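Flullcombe firm says its software can teach robots to handle hoses. The evidence is thinner than the pitch

Jun 26, 2026

A software company in Flullcombe says it has cracked one of the more stubborn jobs in automation: getting a robot arm to pick up and move soft, bendy things such as tubing, cable and plastic sheet without a person programming each move.

Ondusstead, which was set up by former warehouse engineers, has been showing its control package to visitors at its unit on the Jevville estate. The package is called Xie. It takes pictures from a small camera mounted near the gripper, works out where a tube or cable is lying, and plans where the fingers should close. If the tube shifts, the company says, the plan is redone while the arm is moving.

That last part is the claim worth arguing over. Rigid objects are fairly well understood. A box stays the same shape when a gripper touches it, so software that finds one corner can make a decent guess at the rest. A length of tubing bends, rolls and slides under other things. Touch it at one end and the far end may move somewhere the camera can't see. Plenty of firms have shown films of robots dealing with this nicely. Far fewer have shown one doing it for a whole shift.

Kirsten Desjardins, who leads the software team, was open about how the work is done. Operators first guide the arm by hand through a task, over and over, while the system records the camera view and the position of every joint. Those recordings are used to train the part of Xie that chooses the next move. A separate planner sits underneath and is supposed to stop the arm if the choice would drive it into the table or pull too hard on whatever it is holding.

The training set for the tube work runs to 2000 recordings. Desjardins called that "a small number by today's standards" and said the firm would sooner have a few good ones than a mountain of bad ones. She did not have a figure to hand for how many had been thrown away, or who decides what counts as good.

It matters, that decision. If the awkward attempts are taken out before training, the software never learns what an awkward attempt looks like, or how to get out of one. Asked about this, Desjardins said that some recordings are kept in which the operator misses and then corrects. Pressed on the share, she said it "varies by task".

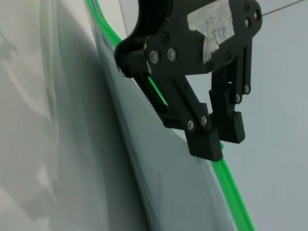

Sheeting is where the company thinks it has an edge. Clear and cloudy plastic is hard going for most depth sensors, which either look straight through it or report a surface that isn't there. Xie does without a depth sensor on the wrist. It relies on ordinary colour pictures, and on what the recordings have taught it about how things tend to look close up. Ondusstead says this makes the kit cheaper and lighter.

It may also make it more fragile. A bright tube on a pale background is a kind thing to ask a camera to find. A grey hose on a grey floor, under a flickering strip light, is less so. The company says it has tested with dull colours and poor lighting, but it has not published those results, and the demonstration used bright green tubing both times I saw it.

The demonstration itself was a mixed affair. The task was to find the tube, take hold of it beside a hanging sheet and lay it in a channel at the back of the bench. Of the 7 tries I was allowed to watch from start to finish, the arm completed 3 without help. On two others it got a grip, lost it and stopped. On the remaining two it reached the tube and waited there, fingers part open, until an operator stepped in and ended the run.

Waiting is what it ought to do when it is unsure, according to Ondusstead, and there is something in that. An arm that stops is much better company than one that carries on regardless. But a machine that stops needs a person nearby to start it again, and the sales pitch is that the person can be elsewhere. The brochure speaks of "unattended soft handling". I asked which of the runs would have counted as unattended. The three that worked, I was told.

Feng-yi Yau, who runs a small packing business across the estate and was offered a trial, turned it down in October. Her line coils and bags tubing for garden suppliers, so on paper she is just the customer the company wants.

"They were polite and they know their stuff," she said. "But I asked how long it would take to set up for a new size of hose, and the answer kept moving. First it was an afternoon. Then it was an afternoon if the hose was like the old one. I change hose sizes all the time."

Yau said she would look again if the firm could leave the system with her and go away. "I don't want an engineer stood next to it. I've got people who can stand next to things."

Ondusstead disputes some of this. Desjardins said the trial offered to Yau used an older version, and that a new tube size now needs fresh recordings only when its stiffness is very different. The company's own notes, which it shared, list 6 changes to the software between the two versions. Most concern the tools used by operators to replay and label recordings. One deals with the timing of the camera pictures, which had been arriving slightly late compared with the joint readings. That sounds dull and is probably the most useful item on the list. If the software thinks it is seeing the tube as it is now, and is really seeing it as it was a moment ago, no amount of clever planning will put the fingers in the right place.

It is also the kind of fault that ought to make a buyer cautious about earlier figures. Recordings made before the fix have the old delay baked into them. Desjardins said they had been corrected afterwards by shifting the pictures to match. She accepted that this assumes the delay was the same throughout, and said checks on a sample had found it was "near enough".

There is good work in here. The replay tool, which lets an operator scrub through a failed run and see what the planner wanted to do at each step, is better than most I have been shown, and it was quick to explain why one of the failed runs had ended as it did: the planner had judged that closing the fingers would pinch the sheet along with the tube, and had found no other way in. Whether it was right about the sheet is another question. The operator thought not.

The trouble is the gap between that and the brochure. On the bench is a promising bit of control software that copes with a hard task some of the time and usually knows when it is stuck. On paper is a product that is ready to replace a pair of hands. Customers on thin margins will be asked to pay for the second one.

No price has been made public. Ondusstead says it will charge by the arm, with training recordings for new tasks billed on top, and that customers may make their own recordings if they prefer. It would not say whether those would stay the customer's property or be used to improve Xie for everyone else. A draft agreement seen by Yau gave the company the right to keep them. Desjardins said the wording was being looked at.

The firm plans to put a system into a working site later this year, and says it will publish the success rate from it, including the runs in which a person had to step in. It has not named the site or said how long the test will last. I have asked for both, and for the results with dull-coloured tubing.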